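Kershaw Hospital to Open Second Surgical Wing in July

Kershaw Hospital will open its Una Wing in July, adding 50 beds and 13 consulting rooms to the present building. The wing will take in day patients from Skikell and the towns to its north.
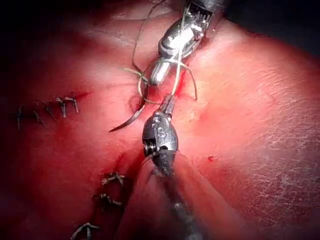
Parking and access

The Gamis Road entrance will close to cars when the wing opens. A new lot with 550 spaces will serve patients and visitors, and the shuttle bus from Skikell station will stop at the main door from 6 a.m.
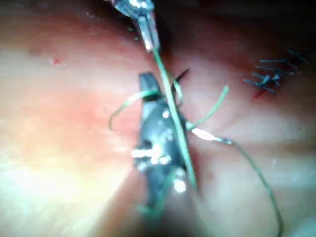

Appointments

Patients with a booking after the opening will receive a letter stating which entrance to use. "Dates already given to patients will not change," said Guilan Yu, director of the hospital.

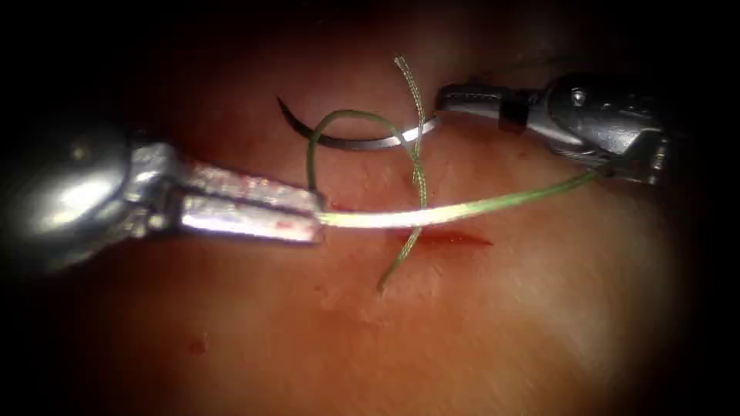

Letters will also be available in large print on request. Questions may be directed to the front desk.

Wanting Gu has been named head of patient services for the wing.

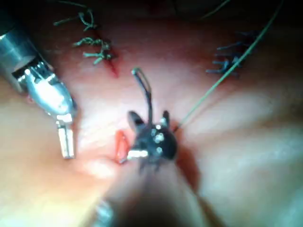 The hospital will hold an open house before the first patients arrive. Entry is free and limited to 1000 visitors.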